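Bundgate House bedding and linen project
Progress report to the Sovunmont fund
Report date 2025-07-19
Covers May up to now

Sorry this is short on polish, written between two deliveries. Numbers first, then the rooms, then what went wrong, then what we want to ask you for.

Where we are

Grant was for replacing the bedding in the 20 short-stay rooms at Bundgate and getting the linen side of the house under control. 10 rooms fully done. Done means new mattress, protector, two full sets of sheets, one blanket, one throw, pillow, and the old stuff out of the building. The other 10 have mattresses but are still on old sheets, or a mix of old and new, which drives everybody up the wall on changeover mornings.

Total pieces received so far: 222. That is everything, sheets, cases, blankets, protectors, throws. Checked against the delivery slips, all matched except one slip where pillowcases were listed as pairs and we had booked them as singles. Fixed in the stock sheet.

Old mattresses all gone. Took 3 trips with the van. Had budgeted for two but they don't fold, and the last ones had to wait in the back hall over a weekend, not ideal.

What we bought and from who

Mattresses from Uvden. White cover, medium firm, no complaints from guests so far apart from one who found it too hard, and he got an extra blanket under the sheet and was happy with that. Uvden delivered on the day they said both times. Would use again.

Sheets and blankets from Twal. All white flat sheets, we did not go for fitted. I know this was a question when you approved the budget, so again for the file: fitted sheets go at the corners first, the elastic dies in the hot wash, and you can't use them for anything after that. A flat sheet that tears gets cut down for a pillowcase or a cloth. Also they press flat and stack flat, and shelf space in the linen room is the thing we have least of.

Downside is that making up a bed with flat sheets takes longer and takes some practice. More on that below.

Throws are the soft fleecy kind, from a mixed lot Twal had left over. Cheaper than planned. Not all one color, which a couple of staff don't like. Guests have not said a word.

Bed making

This is where most of the hours went since May. We had no house method before. Every room came out different, sheets hanging down on one side, bunched at the foot, blankets folded any old way. Complaints about it in the guest book going back years.

Now one method for all rooms. Bottom sheet goes on from the foot end. Get hold of both lower corners, pull toward you until the edge is tight, then check the sides before tucking anything. Big mistake at the start was tucking the first corner right away, then the whole sheet ends up on a slant and you have to begin again. Foot first, then head, then sides. Smooth from the middle out. Blanket next, then the throw folded on the end of the bed.
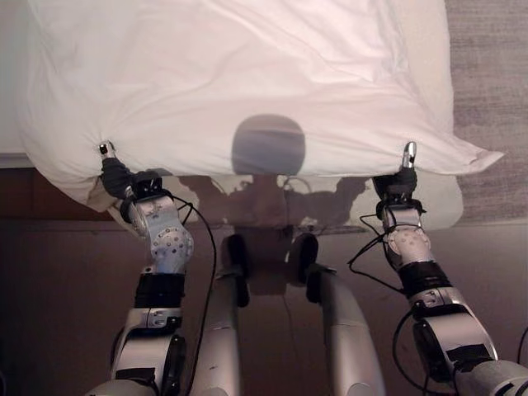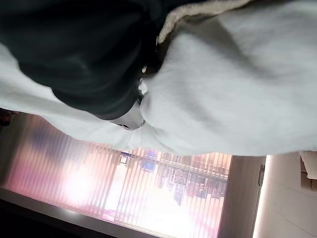

The creases are the main thing still bothering us. Sheets come out of the dryer fine but if they sit in the basket over lunch they are a mess, and no amount of pulling gets the lines out once they're on the mattress. We tried three fixes:

Folding straight from the dryer. Works, but only if someone is standing there when it stops, and the dryer is two floors down from most of the rooms.

Shorter dry, then hang on the rail. Good result. Rail holds too few sheets for a full changeover, second rail would solve it (see requests).

Pressing. Only did this for the first rooms. Looks great, takes forever, dropped it.

Going with the rail for now.

Softer things, the throws and the blankets, are a different problem. They don't crease much but they pick up fluff off each other like crazy. First wash we put dark and white in together and the white ones came out with gray bits all over. Now washed apart, and the lint filter gets cleaned every load and not when somebody remembers. There's a note taped on the machine. The note has fallen off twice, will laminate it.

Linen room

Shelves up on the long wall. Sheets on the middle shelves, blankets low because they're heavy, pillowcases top. Throws in the open bins under the window. Labels on the shelf edges and not on the stacks, the stack labels kept going in the wash with the sheets.

Still to do in there: one shelf bracket is loose, the light is poor at the far end, and the door catches on the bottom bin if you open it all the way. Small stuff but it slows you down with your arms full.

Old linen sorted in three piles. Good enough to keep as spares, good enough to give away, rags. The give-away pile went to the animal shelter who were very pleased with the towels. Rags are in the cleaning cupboard and will last us until the end of time.

What went wrong

Twal sent one box of sheets in the wrong size, too narrow for our beds. You could get it over the mattress but nothing left to tuck. Sent back, replaced at no cost, but we lost two weeks on the second half of the rooms and that is the main reason we're at 10 and not further.

Protectors were a bad choice the first time. They crackle when you turn over. Guests noticed the first night. Swapped the plastic-backed ones for cotton-topped ones, cost a bit more, covered out of the savings on the throws. The crackly ones are kept for the kids' rooms, as spares.

We also underestimated the washing. Everything new gets washed before first use and I had put that down in the plan as one line with no hours against it. That was my mistake. It ate most of a week with both machines going.

Window coverings were never part of this grant but several guests have asked for something darker for sleeping. Just passing it on. Not asking for money for it now.

Feedback

Guest book since the first new rooms opened: mostly good. "Slept like a stone." "Bed nice, shower cold." (Shower is known, seperate budget.) One person wrote that the sheets smelled too much of soap, so we cut the detergent down and that seems to have done it, no more comments on it since.

Staff: changeover is calmer in the finished rooms. In the unfinished ones it's worse than before, having two kinds of sheets on the same floor means you always carry the wrong one. Everybody wants the second half done fast.

Money

On budget overall. Over on van hire (the extra trip) and on protectors. Under on throws, and the shelving came in lower as we reused the old boards. Receipts are all scanned and in the shared folder under Bundgate, one subfolder per supplier. If you can't open the Uvden one tell me, it was giving trouble last time and I re-uploaded it.

Nothing spent yet from the repair line. Will need some of it for the bed frame in the end room, a slat has split. Mattress is off that bed until it's mended and the room is closed.

What we'd like from you

1. OK to move what's left of the throws money to a second drying rail and a rolling cart. The cart is for getting clean sheets up from the dryer without stuffing them in bags, which is half of the crease problem.

2. OK to run past the end date if we need to. Rooms are booked solid for the summer and we can only close them in small groups. Work itself is short, it's the empty rooms we don't have.

3. A decision on the spare sets. The plan says two sets per room. With the drying times we see now I'd prefer three for the busiest rooms and keep two for the rest. Can do it inside the budget if the rail is approved, tight otherwise.

Next steps

Replacement sheets from Twal are washed and on the shelf, so next group of rooms can go as soon as they're free. Order for the last pillowcases goes in this week. Bracket and slat get fixed same visit, to save on the call-out. Method sheet for bed making to be typed up properly with the foot-first part in big letters, one copy in the linen room and one on each floor.

Stock sheet attached as a seperate file, along with the delivery slips. The column marked "out" is pieces in rooms, "in" is pieces on the shelf, I know it reads backwards and will change the headings before the next report.

Bundgate House, housekeeping office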